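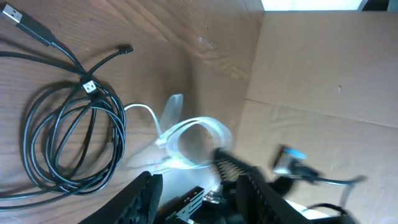 Friday, August 1, 2025

Day one of the sourdough rye experiment and I am already far too excited to sleep, so I'm writing it all down while the kitchen is still warm.

The starter finally woke up! After all of July spent sulking at the back of the counter it doubled by noon, then kept going until it pushed the lid up and left a gray ring on the shelf. It smells like green apples with a bit of beer behind it. I'm feeding it rye only now, no more white flour, and I'm calling it Mestton after the street where I bought the jar.

Vanderleia Evangelista came by at ten with a bag of flour from the mill at Rirmont and stayed until three, which I hadn't planned on but loved. She grew up on cassava bread and thinks my devotion to rye is a bit much, but she has wonderful hands for dough and she let me copy her trick of wetting the scraper before every single pass. It makes such a difference! I've been fighting that paste since March with a dry scraper and a bad temper.

What we did, so I can do it again:

800 grams whole rye, coarse, the Rirmont bag
406 grams of ripe starter (I was aiming for 400 and my hand slipped, and then I liked the look of it so I left it)
Water, warm from the tap, until it was like wet cement
Salt, a good spoonful, plus caraway crushed in the mortar

We mixed with a spoon, no kneading, and scraped it into the two long tins. I smoothed the tops with wet fingers and dusted them with flour, then we sat on the back step and ate plums while the cracks came up through the dusting. I could have watched that all day. Vanderleia said it looked like a dried-up riverbed from a plane, and then she told me the whole story of her flight over the Pantanal with her aunt, and by the time she'd finished the loaves were ready to go in.

Very hot oven for the first stretch, then down low for a long time. I pulled the first tin at 109 minutes. The second went a little longer and has a darker crust, nearly black at the corners, and I think it's going to be the better one.

Now the hard part – they have to sit wrapped in a towel until tomorrow evening before I can cut them. Sepehr Mirzaei is coming for supper and bringing his pickled garlic and the good white cheese, and I've promised him the first slice. He wants to try it with quince jam. I say butter and nothing else, but I'll let him have his way with the heel.

Other things from today. The beans are climbing over the fence into next door. I finished the library book on the bread ovens of the old villages and want to read it again from the start. Must call Mom about her knee.

Next week I want to try soaking stale crusts and working them back into the dough, the way the book says. Also need more caraway, and string.

I just went down and sniffed the towel. Oh, it's going to be good.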